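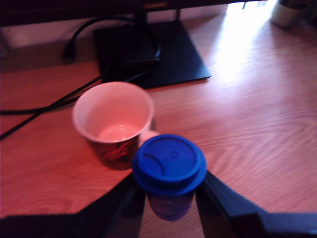

Issue 15

About us

Hello, and thank you for clicking on the dullest-sounding button on the website! I'm Neema Langat, and together with Craig MacLeish I run Bravach, a small decorating and soft furnishing business. We make curtains, blinds, cushions and loose covers, we help people choose their paint, and now and then we take on a whole house from the bare plaster up. This page gets rewritten whenever I put out a new issue of our newsletter, so if you read it a while ago and something has changed, that's why.

I started out sewing curtains at my kitchen table in Endmont, in a flat so small that I had to open the bedroom door to lay out a full drop. My first proper customer was a lady down the hill with a bay window and very firm views on pelmets (she wanted one, I didn't think she should have one, she got one and it looked lovely). She told her sister, her sister told her book group, and by the next November I had more linen in the hall than I could climb over.

Craig came along because I needed somebody to put up a pole. He had been an upholsterer for years, mostly chairs and the odd church kneeler, and he turned up with a proper toolbox and a spirit level as long as my arm. He stayed for a cup of tea and told me my heading tape was wrong. We argued about that for most of the afternoon, and a few months later we were sharing a rent. I still use the tape.

The workshop is on Idska Lane, up one flight of stairs, above a shop that mends bicycles. We've got a cutting table that Craig built in the room and which will never leave it, two big windows facing north, and shelves of fabric books going right up to the ceiling. Do come and see us, but ring first, as we're often out measuring. There's a bell with no label on it next to the green door, and that one is ours.

People ask what our style is and I never know what to say. I like colour, and plenty of it. I grew up in a house where the sitting room was the yellow of an egg yolk and my grandmother changed the chair covers with the seasons, so a room in five kinds of beige makes me a bit sad. Craig would live happily in a grey box as long as the sofa was well made. Between us we generally land somewhere sensible. The best job I did last year was a narrow little study in a deep plum with a striped blind in mustard, and the man who owned it had begun by asking me for magnolia!

Our own range of fabrics is called Waweru. It's a small collection of printed linens, all drawn by me, mostly leaves and seed pods and one rather wonky bird that I nearly left out and which has sold better than all the rest. There are 15 designs at the moment. You can buy it by the metre even if you're making things up yourself, and I'll happily talk you through how much to order. Pattern repeats catch everybody out, me included. I once cut a pair of curtains where the birds on the left were a good hand's width higher than the birds on the right, and those curtains now hang in my own bathroom, where I look at them every morning.

How it works, if you'd like us to do something for you: ring or write and tell me about the room. Photos help, and so does knowing what you can't stand. I'll come round with samples and leave them with you for a week, and please do move them about and look at them in the evening with the lamps on. The first visit is £40, and we take that off the bill if you go ahead. After that you get a written price with everything on it, including the hooks. Curtains usually take us six weeks from the day the fabric arrives, covers a bit longer, and whole rooms depend on the plasterer.

We don't do kitchens (well, we do kitchen blinds, and we'll talk about the colour of your cupboards until you beg us to stop), and we don't do bathrooms beyond paint and a window. We also mend things. If you have good curtains that have faded down the leading edge, or a chair your mother loved with the stuffing coming out, bring it up the stairs and let Craig have a look before you throw it out. He re-covered a nursing chair in the spring that had four layers of old fabric on it, one on top of the other, each uglier than the last, and the bottom one was so pretty that the owner had us frame a piece.

The newsletter goes out to 1402 people now, which I find quite frightening. It began as a note to customers about a remnant sale and it has wandered off since then into paint, lampshades, things I've seen in other people's hallways and a long-running quarrel with Craig over tassels. You can sign up at the foot of any page. Remnants are still in it, right at the end, and they go quickly, so some people tell me they scroll straight there. Fair enough.

We're open most mornings and by appointment after lunch. If you're coming by bus, the 72 stops at the bottom of Idska Lane, and the hill is steeper than it looks on the map. Parking is best behind the library.

Neema
Page last updated May 16, 2024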